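Checking a "sorts small items" claim before you build on it

Plenty of write-ups now say that a policy trained on hand-held gripper demonstrations can tidy small, tangly things. I don't take that at face value, and this page sets out how we test it at Otolstead. You need one table, one tray, the demonstration recordings and a free Friday. The worked case is jewelry, the task the Ginero method reports as its best result.
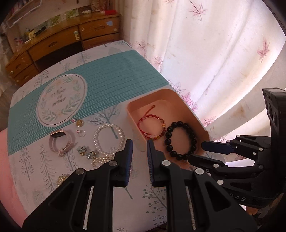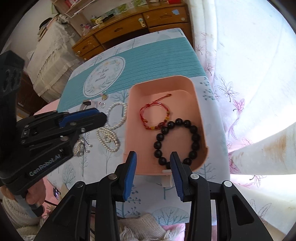 Both views: two hand-held grippers at the table, with the red string bracelet and the dark bead bracelet in the tray.

Step 1. Write down what counts as done

Do this before you watch a single recording. "Item in tray" sounds clear until a bracelet ends up lying over the wall. Is that in? Our rule says every part of the item must be inside the walls when the fingers let go and move off. You can pick a looser rule, but put it in writing and don't touch it afterward. The Ginero write-up never states its rule, and I suspect a fair share of its score lives in that gap.

Step 2. Split by item, never by clip

Clips from one session look nearly the same to a network. If you shuffle them and hold some out, you are testing memory. Hold out whole items instead. We trained on beads and string and kept pearls and thin chains away from the model entirely. Also hold out one cloth. A busy printed tablecloth gives the model plenty of landmarks, and a policy that has learned the print will fall apart on a plain one.

Step 3. Record the baseline

Run a dumb script: close at the center of the largest blob, lift, carry, open. Give it the same 100 starts you will give the learned policy. Most papers skip this. On our table the script did embarrassingly well with big round beads, so a high score on those items tells you very little.

Step 4. Run the policy and log the failures by type

Use four labels: missed grasp, dropped on the way, wrong item, dragged a neighbor. The last one matters most with strands and chains, and it vanishes if you only record success. Of our 100 runs with the Ginero policy, 34 ended in a failure, and 9 of those were dragged neighbors. Have a second person label the same runs without seeing your labels. If the two of you disagree often, go back to step 1.

Step 5. Take one gripper away

Two-gripper demonstrations are slower to collect, and the claim is that the second one pays for itself. Maybe. Train once more on single-gripper recordings, matched for total time and not for number of clips, and compare. We saw a gain on string and none on beads — I would not stretch that to other objects without more runs.

Step 6. Report it plainly

Give the count per item, the baseline next to it and the rule from step 1. Leave out the average across items. It hides the only part a reader can use.

Known problems

The Mok labeling tool drops the last few images of long clips, right where you need to see the release. Export the raw recording and check there. The Neria scripts assume one tray in view and fail without an error if there are two.

We haven't tested clasps. If a clasp has to be opened or closed, none of the numbers on this page apply.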